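Castberg Oilcloth Table Covers - Wipe Clean, Cut to Length
Plellwood Kitchen & Table

Home > Table > Covers by the metre > Castberg

Code: CB-113
In stock at the shop. Online stock updated most mornings.

Cotton cloth with a matte acrylic coat on top. Wipes down. Doesn't go sticky in summer like the shiny ones. We cut it off the roll to whatever length you need, minimum one metre, and post it rolled on a tube so there's no fold lines.

If you've bought the old Castberg from us before, same mill, same weight, slightly softer coating. Colours are a bit different though, see below.

What you get

One piece, cut square both ends
Raw edge (hemming extra)
Care card
Tube is yours to keep

Not included: clips, weights, underlay. All on the Table Extras page.

Colours in at the moment

Slate
Oatmeal (low, end of roll, ask first)
Bottle green
Mustard
Small check, navy on white
Small check, red on white

Sky is finished and not coming back. Sorry. We did ask. The mill says the dye is discontinued and the nearest match is more of a grey. Will put up a swatch if we get one.

Ferri stripe is a seperate listing, that one is narrower and has a shinier finish. Don't order the two together expecting them to match, people do.

Sizing

Measure the table top, length and width. Then decide on your drop (how far it hangs down each side). Most people go 20 to 25 cm for everyday. Add the drop TWICE, once each end. Most of the emails we get about short cloths are this.

Example: table 150 cm long, 25 cm drop, order 200 cm. On the order form we work in millimetres, so that's 2000. Please don't type 200 in the box, the system reads it as 20 cm and then we have to ring you.

Round tables: order a square, across the top plus two drops. Cut it yourself with decent scissors, or we'll do it, see hemming. Chalk on the back, string and a pin, go slow.

Extension tables: measure with the leaf IN. It can hang long the rest of the time.

Width is fixed at 140 cm. If your table is wider than 110 you won't get much of a drop on the sides. Tallach do a wide one we can order in, takes longer, costs more, fewer colours.

Hemming and edges

Raw edge is fine, it won't fray. Plenty of people leave it.

Bias binding: cotton tape, sewn all the way round, mitred corners. Allow 7 working days on top of postage.
Turned hem: straight sides only, not for rounds. Takes 3 cm off each edge so tell us if you want that added on.
Round cutting: we need the finished diameter, edge to edge, including the drop.

Raelene Halliday does all the sewing, out the back, and she's away most of March. Orders with hemming placed then will go out when she's home. Raw edge not affected.

Anything hemmed or cut round can't be returned unless we got it wrong.

Looking after it

Warm water, bit of dish soap, soft cloth. Dry it off.
No bleach, no cream cleaner, no scourers. They take the coating off and then the stains go straight in.
Tomato, turmeric, beetroot, red wine: get on to it quick. Turmeric left overnight is probly there for good. Sunlight fades it a bit over a few days.
Ballpoint: try a dab of metho on a cotton bud, test a corner.
Not for the washing machine. Not for the dryer. Definitely not the iron.
Use trivets. Coating marks over 80 degrees, so no pots off the stove and no oven trays.
Creases: lay it flat in a warm room for a day, or hair dryer on low, from the back.
Storing it: roll it, coating side out. Folding for months leaves white lines.

Outdoors

OK under cover. Full sun all day will fade it, the greens first. Bring it in overnight if you're near the sea. On slatted tables put something underneath or you'll get dips and crumbs sit in them.

Oilcloth or plain fabric?

Get asked this a lot in the shop. Depends on the table. Oilcloth for kids, craft, breakfast, anywhere there's jam. Plain cotton if you like it to drape properly, or you want it washed hot and put away in a drawer. Cotton plaids and stripes hide a lot between washes, more than you'd think, plain colours show everything. Bright plaids also go with odd plates, handy if nothing in your cupboard matches. You can put a clear cover over cotton but it slides about, use clips.
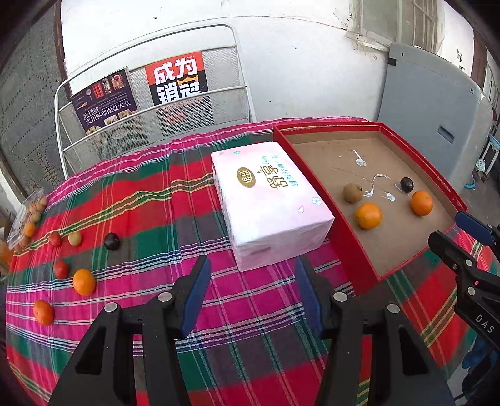
Postage

Flat rate for one tube up to three metres. Over that it goes by courier, quote at checkout.
Orders in before 1 pm go same day, weekdays.
No PO boxes for courier tubes.
Pick up from the shop is free, wait for the text before you drive in please.

Returns

Uncut swatches, clips, underlay: 30 days, unused, with the docket.
Cut lengths: only if faulty or we've cut it wrong. Check it before you put scissors near it.
Small flecks on the back of the cloth are normal. Flecks on the front aren't, send us a photo.

Swatches

Up to four, free, posted in an ordinary envelope. Pick them from the drop-down at the top. Screens vary and the mustard looks more orange on phones, so get the swatch if you're fussy about it.

Quick answers

Is it waterproof? Top is. Water can get in at a raw edge if it sits there.
Does it smell? A little when it comes off the tube. Air it for a day or two.
Can I sew it? Yes. Longer stitch, teflon foot or a bit of baking paper under the foot. Clips not pins, pin holes stay.
Can it go on a glass table? Yes but it slips. Use the felt underlay.
Two pieces joined? We don't. Seam shows and leaks.
Same dye lot? Order both lengths together and put a note in. Can't match later.

Trade

Cafes and halls, full rolls only, 30 metre roll. Email with the colour and how many. Roll price isn't on the website. Lead time depends what's on the shelf, Slate and the checks usually are.

Also in this section

Ferri stripe, by the metre
Tallach wide cover, to order
Tablecloth clips, stainless
Felt underlay
Cotton napkins, plain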